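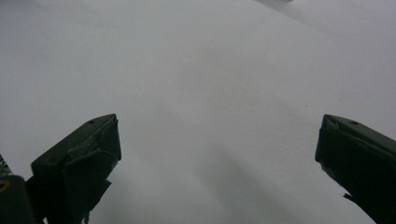 When do you sow sweet peas if you want flowers by June? October if you've got a cold frame, or any time from January on a windowsill if you haven't.

I haven't, so it's going to be the windowsill again. I've been asking myself that same question since breakfast, mostly as a way of putting off the washing up, and I've got the seed tin out on my knees now.

29 Dec 2024. Mild, grey, very little wind. Went down to the plot at Drisside after lunch and stayed until I couldn't see my own feet. The leeks are standing well but the sprouts have been pecked to ribbons, pigeons I suppose, and the netting had come away at the far end (my own fault, I used string). Cut back the last of the raspberry canes and tied in the new ones. Pulled five parsnips, one of them an absolute monster!

Anyway, sweet peas. Last winter I sowed 20 in loo roll tubes and lost nearly all of them to mice. This time I've ordered deep pots from Rornier, and a packet of a mauve one called Preleo that I saw growing up somebody's fence in August and have been thinking about ever since. The smell of it — I stood there so long the dog sat down. I won't soak the seed. I did that once and half of it rotted, and the dry ones came up perfectly well.

Pinch out at two pairs of leaves. I'm writing that down because I never do it, I always feel mean, and then I get one long stringy stem that flops over in May.

Still undecided about the wigwam. It could go by the water butt, where the soil's better, or along the path, where I'd walk past it. The path, I think. I'll need to barrow over some muck first and it's a long way from the heap.

Must remember to buy twine, and ask at the plot shop whether they've had the seed potatoes in yet. Back's stiff. Parsnip soup for tea.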